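The Long Game

So my aunt Waltraud Lüthi died in November and left me her clock, her good coat, and a chess game she was still playing.

By mail, I mean. With postcards! She had a little travel board set up on top of the fridge, with the pieces stuck down with dabs of wax, and next to it a stack of cards from a man named Anselmo Villca. Every card had one move on it and one line of news. "Knight to f6. The lemons are in." "Bishop takes. My knee is worse." That was it, for years and years.

I don't play chess. I know how the horse goes and that's the end of my knowledge. But a new card came while I was cleaning out her kitchen — "Rook to e1. Are you well?" — and I stood there in her coat (it was cold, they'd already shut off the heat) and I couldn't write back what I was supposed to write back. I just couldn't. So I moved a pawn.

"Pawn to h5," I wrote, in my best version of her handwriting. "Well enough. Rain."

I felt like a criminal all the way to the mailbox.

After that I got serious. I took the board over to Beat Oberholzer, who used to run the club above the Levinton bakery, and he looked at it for so long that his tea got a skin on it.

"She was winning," he said.

"Was?"

"Who moved this pawn?"

I said it must have slipped. He gave me a look, and then he gave me a move, a quiet one with the queen, and I mailed it with a line about the neighbor's dog. We went on like that all winter, Beat grumbling over the board, me making up the news. I got kind of good at the news! I gave her a cold and let her get over it. I had her learn to bake rye bread, which she would have hated.

Then, on move 189 (she numbered them across all their games, right through, and I kept it up), the card from Anselmo was longer than usual. It was written so small I had to take it to the window.

"Queen to d2. Waltraud never once told me about a dog. She thought small talk was a waste of a stamp, and her sevens had a bar through them. I am sorry she is gone. You play badly but you have improved since the pawn. Who are you, please? It is your move."

I read it 6 times. Then I sat down on her floor and cried, finally, and then I got a fresh card out of the drawer and wrote my own name on it, and under that, because he'd asked, "Rook to d8." 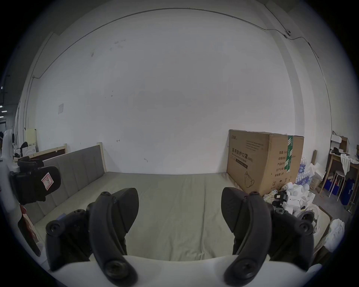
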